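Budgeting for your first hand-held gripper setup

So you want to collect manipulation data without buying a full arm first. Great choice! You can get a surprising amount done with a gripper you hold yourself, and the planning is easier than most people expect if you do it in the right order.

Start with the tasks, then the room, then the money. Write down what you want the gripper to do and where. We had 20 tasks on our first sheet at Dastwood and cut it to 13 once we saw how many needed the same props. That one afternoon saved us a whole second set of fingers.

Next, take a gripper into the room you plan to use and record a few minutes before you order anything else. Borrow one if you have to. Look at what a wide fisheye view takes in: windows, shelving, cables, your own hand. You'll learn quickly whether you need blinds, a different table or a bigger memory card.

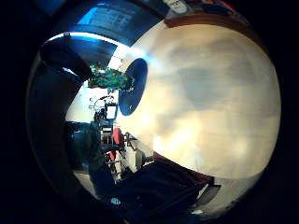

Fisheye view from the gripper, with the window and metal shelving in the background.

Now the shopping list. Ours came to $1,509 for one station, and it broke down into four lines: gripper, camera and lens, storage, spares. Get quotes for each line separately, even if one shop sells the lot. We priced the Valtis and the Ivley side by side and the bodies were close, but the replacement fingertips were a different story. Ask for fingertip prices up front!

Leave more than 20 percent for spares and shipping. Soft pads wear out, screws walk off, and a cracked lens cover can stop you for a week.

Storage is the line people forget. Multiply the length of one recording by how many you'll make in a month, then double it for the backup copy. Daiane Bragança set up our sheet this way and I still use it for every new station (thank you, Daiane!).

Order one complete station, run it through April or whatever your next full month is, and write down everything you had to buy late. Add those items to the sheet before you order the second one.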